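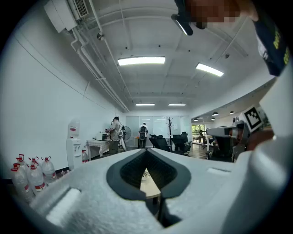
White foam body, black mesh pad in the opening.

Week 3: Freight and the delivered price of coal

Last week we priced coal at the pit, where it is cheap and does you no good. This week it has to travel.

Take 2,000 tons sold at Musach for delivery to Guvport. The seller quotes a mine price; the buyer cares about the price at the dock. Between them sit rail, handling, demurrage and a man with a clipboard.

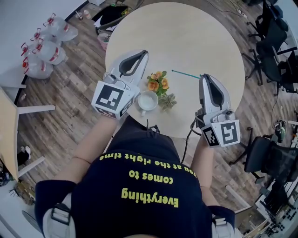
Demurrage is the fee for keeping a ship waiting. If the berth is full for 3 days, you pay for all of them, however nice the sea looks.

Reading: Radebe, chapter on port stocks. Skip the poem.

Problem set goes to Mahsa Mazandarani by noon. Show your units.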